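Search this blog
Type and press enter

The desk mat, the odds-and-ends box and a slow sort of spring clean

I have been promising myself since the new year that I would do something about my table. It's a perfectly good table, white and plain and big enough to spread out on, and I bought it when we first moved to Wesamden with the firm idea that I would sit at it every morning with a cup of tea and write letters. What happened instead is what happens to every flat surface I have ever owned. It filled up. By the middle of May there was a small clearing left, big enough for a plate, and I was eating my toast in it with my elbows tucked in like somebody on an aeroplane.

So this month I had a proper go at it, and as a few of you wrote such kind comments after the airing cupboard post, I thought I would tell you how it went. Do put the kettle on first, I'm not known for being brief.

The first thing I did was take everything off. I mean all of it, down to the last paper clip, and I put it on the spare bed, where it looked far worse than it had on the table. I nearly gave up there and then. There was a jam jar full of pens (most of them dead), a ball of string, seed packets from two summers ago, a great many receipts, and a pair of reading glasses I had been mourning since the autumn. I wiped the table down twice with warm water and a drop of washing-up liquid, and I must say I stood and admired it for quite some time before I did anything else.

Then came the mat. I had been wondering about a desk mat for ages but could never quite see the point of one, and the ones I came across always seemed to be either tiny or covered in mountains. In the end I found a big plain dark grey one in the little Gosselin shop by the bus station, the one that used to sell curtains. I measured the table beforehand, for once in my life, and then left the piece of paper at home and had to guess. As it happens I guessed rather well! It takes up most of the top and leaves a strip of white showing at the side, and I like it much better than if it had gone right to the edge.

I do recommend a plain one if you are thinking about it. Things show up on it beautifully. A pin, a button, a bit of thread, you spot them straight away. The other side of this is that crumbs show up beautifully too, and every speck of fluff in the house seems to know where it is. I keep an old pastry brush in the drawer and give the mat a sweep when I think of it.

Next, the box. I am hopeless with boxes, I can't throw a nice one out. I have a shelf of them in the hall cupboard and I had a lovely half hour going through them all, taking the lids off and putting them back on again. There was a biscuit tin from Gonach with a picture of the harbour on it, which I was fond of but which makes a dreadful clatter, and a couple of shoe boxes that were too deep. The winner has a dark pattern on the outside with a sort of maze running over it in gold or tan, and it's cream inside, so that even when it's standing open it looks clean and cheerful. It sits up in the corner, half on the mat and half off it. 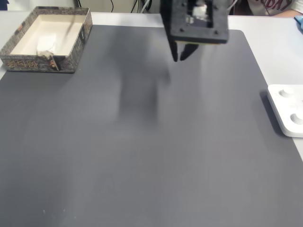
The maze box in its corner, with the white tray over on the other side.

My rule for the box is that it holds whatever I am in the middle of, and that it must be emptied before I go to bed. I have kept to the first part very well. The second part is coming along. The trouble with an open box is that it's so easy to drop things into, and a crumpled tissue goes in there just as readily as anything important. Still, I would sooner have my muddle in a box than all over the table, and it takes a minute to tip out, where the old heap would have taken an afternoon.

The tray I am less sure of. It's a white moulded one with round hollows in it, and I had the notion that I would use them for drawing pins and stamps and those little brass fasteners I buy and never need. I haven't quite settled on where it should live. For now it stays on the right, up against the side of the mat, and if I find I'm not using it by the end of the summer it can go out to the greenhouse and hold seedlings or something of the kind.

I did also try a stacking letter rack, a wire thing by Kakska that cost me 19 pounds, and I'm sorry to say it went back. It wobbled. It may be that I put it together wrongly (the instructions were one drawing with an arrow on it) but I hadn't the patience to take it apart again, and the papers are now in a cardboard folder on the bookcase, where they are doing no harm to anyone.

As for the rest of the things on the spare bed, it took me the best part of a week to get through them. I did six evenings of it, with the radio on, and I can't pretend I was ruthless. The dead pens went. The receipts went, apart from the one for the boiler. The seed packets I have sown in a pot by the back door to see what comes, and there are already two green things poking up, which might be cornflowers and might be weeds. The string I kept. You always want string.

I have had a fortnight of the new arrangement now and I'm pleased with it. I spread my wrapping paper out on the mat the other evening and cut a straight line across it for what I think is the first time ever. I've done a bit of mending there as well, and written one letter, to my aunt, four sides long. The tea goes on the strip of white at the edge, on a saucer, as I don't trust myself with it on the mat.

Next on my list is the drawer underneath, the one with the pastry brush in it. I opened it yesterday to have a look and then shut it again. If any of you have a good way of keeping batteries together, the kind of thing that doesn't involve buying another box, I would be very glad to hear it in the comments.

Recent posts
The airing cupboard, at last
A wet walk from Wesamden to the old mill
Marmalade, second attempt
What I grew by the back door last year
Mending a cushion cover with the wrong thread
Two days in Gonach and a very good bun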